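家居生活 > 收纳整理 > 织物
标签：毯子 流苏 针织 换季
回复 34 收藏 61 分享 40

带流苏的格子毯到底怎么叠，流苏朝里还是朝外

发表于 2021-08-04 楼主：阳台朝北

七月把冬天的东西都翻出来晒了一遍，现在要收回柜子。别的都好说，就是毯子麻烦。我一直是流苏朝外叠，看着整齐，可每次拿出来流苏都拧成一团，还要一根根捋。家里人说应该朝里。柜子隔板深 40 厘米，不能叠得太大。另外还有几件厚针织的小件，不知道跟毯子放一起行不行。

2楼 豆浆不加糖

朝里。先把两头带流苏的边往中间折，再对折，流苏包在里面就不会勾到别的东西。我家的这样放了几年，没打过结。

3楼 旧书架

不同意楼上。朝里压久了，流苏会在毯面上压出印子，薄一点的毯子特别明显。我是卷起来，流苏留在最外面一圈，用布条扎一下。

4楼 豆浆不加糖

卷起来占地方，楼主隔板只有 40 厘米深，卷完是粗粗的一条，上面也没法摞东西。压印子挂一晚上就没了。

5楼 旧书架

挂一晚上没了的是化纤的。我那条纯毛的，印子要喷点水才下去。

6楼 阳台朝北

我的标签早剪掉了，只记得是在 Rorine 买的，118 元，估计不会是纯毛。

7楼 三号线终点

先别管朝里朝外，你们在哪儿叠的？我以前在床上叠，床面软，边永远对不齐，后来改到桌子上才好一点。桌子不够大也不要紧，垂下去的部分最后再提上来。 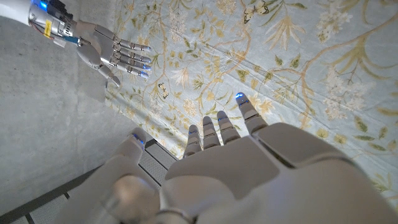
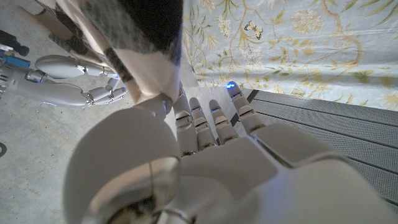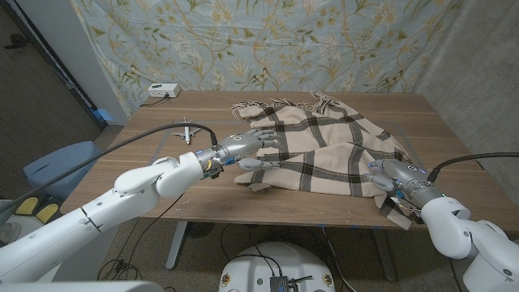
8楼 | 木桌派 | 发表在 收纳整理

我也是桌子派。最后一张里的米色格子毯，带流苏的一边堆在桌子后侧，前面靠右还有一截搭在桌沿外面，铺到这个程度就可以开始理了。我的顺序是这样：

先找流苏边，把它拉直，跟桌子后沿对齐。这一步不做，后面怎么叠都是斜的。
然后从中间往两边抹，把褶子赶到边上。不要拽角，拽角会把格子拉歪。
深棕色的格线可以当尺子用，折的时候让上下两层的线重合，比看边准。
最后才决定流苏朝哪边。我自己是朝里，中间垫一张薄棉纸，压印子的问题就小多了。

针织的小件，像第二张里深灰和黑色混花、露出一段奶白色的这种，我不跟毯子放一层。毯子重，厚针织压在下面会变扁，翻出来的浅色部分也容易沾毛。单独找个浅盒子平放。

9楼 旧书架

垫棉纸这个可以，我没试过。不过按格线对折，碰上格子本来就织歪的毯子怎么办？我有一条在 Sadow 市场买的，格线跟边差了快两指宽。

10楼 木桌派

那就按边，不按线。打开盖在身上的时候没人看格线。

11楼 豆浆不加糖

针织小件一定要分开吗？我一直塞在毯子中间当芯，省一个盒子。

12楼 三号线终点

塞中间不好找。去年冬天我为了找一双厚袜子，把三条毯子全拆开了，又全部重叠一遍。

13楼 豆浆不加糖

外面贴个纸条写上就行了。

14楼 阳台朝北

试了一下 8 楼的办法，在餐桌上叠的。流苏朝里，叠完正好能进柜子，前面还剩一点空。棉纸家里没有，先用旧枕套代替。针织的小件放进了一个 Groltik 的扁盒子，盖子有点鼓，减掉两件才盖上。

15楼 旧书架

枕套有颜色的话别用，天热返潮可能染到毯子上。

16楼 阳台朝北

白的，洗过很多次了。

17楼 窗台有猫

问个别的，花布帘子也能按这个办法收吗？就是蓝底藤蔓花那一类的，我有两块，每次收都是一堆折痕。

18楼 木桌派

帘子我不叠，用硬纸筒卷，花面朝外。纸筒去布料店要，一般都给。

19楼 旧书架

终于有人承认卷比叠好。

20楼 木桌派

说的是帘子。毯子还是叠。

分享 40 | 返回 收纳整理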